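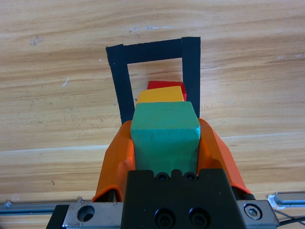

Vista desde la muñeca de uno de los brazos, con el bloque verde entre los dedos de la pinza y los bloques amarillo y rojo detrás.

Rirkholm, viernes, 12 de enero de 2024. El grupo de manipulación de Stinik ha publicado un informe técnico sobre Mangundap, un método de aprendizaje por imitación para tareas con dos brazos en las que el orden de colocación de las piezas importa. El trabajo lo firman Syahrul Raju, Kenza Tahiri y Prasert Ruangrit. El código de entrenamiento se distribuye junto con el informe; los datos se publicarán por separado.

La tarea de evaluación consiste en llevar bloques de color a una zona delimitada con cinta negra sobre una mesa de madera. Los dos brazos comparten esa zona, de modo que la política debe decidir qué brazo entra, cuál espera y en qué momento se libera el espacio. Las políticas anteriores del grupo trataban cada brazo como un problema independiente y resolvían los conflictos con una regla fija de prioridad. Según el informe, esa regla producía paradas largas y, en algunos episodios, un bloqueo del que el sistema no salía sin intervención del operador.

Mangundap sustituye la regla por una variable de turno que se predice junto con las acciones. La red recibe las imágenes de las cámaras de muñeca, la imagen de una cámara fija y las posiciones articulares de ambos brazos. La salida es una secuencia corta de acciones para cada brazo y un valor escalar que indica cuál de los dos tiene acceso a la zona marcada. Ese valor no se etiqueta a mano: se obtiene de las propias demostraciones, a partir del instante en que cada pinza cruza el perímetro.

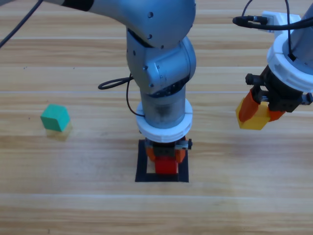 El brazo central sostiene el bloque rojo sobre el cuadrado de cinta; el brazo derecho mantiene en el aire el cubo amarillo.

El entrenamiento se hizo con 700 demostraciones teleoperadas. Otras 19 se descartaron por fallos de sincronización entre las cámaras y los codificadores. El equipo usó Duvitz, su herramienta interna de registro, para alinear las señales y recortar los tramos sin movimiento al principio y al final de cada episodio.

En la comparación con la regla fija, el método redujo el tiempo de espera del segundo brazo y eliminó los bloqueos en las pruebas con la disposición habitual de los bloques. La mejora es menor cuando un bloque se encuentra lejos de ambas pinzas, caso en el que la variable de turno cambia de valor varias veces antes de estabilizarse. Tahiri atribuye esa oscilación a la escasez de ejemplos de ese tipo en el conjunto de datos. «El brazo que espera empieza a avanzar, se detiene y vuelve a avanzar. No hay colisión, pero se pierde tiempo», explica.

El informe recoge también dos limitaciones. La primera es que el perímetro debe ser visible para la cámara fija durante toda la ejecución; con oclusiones prolongadas, la predicción del turno se degrada. La segunda es que solo se han probado bloques rígidos de tamaño similar, y los autores no presentan resultados con otras geometrías.

Farah Hidayat, responsable de evaluación en Stinik, indica que la siguiente serie de pruebas incorporará posiciones iniciales más dispersas y una zona de colocación de contorno irregular. El grupo prevé tener esos resultados en agosto.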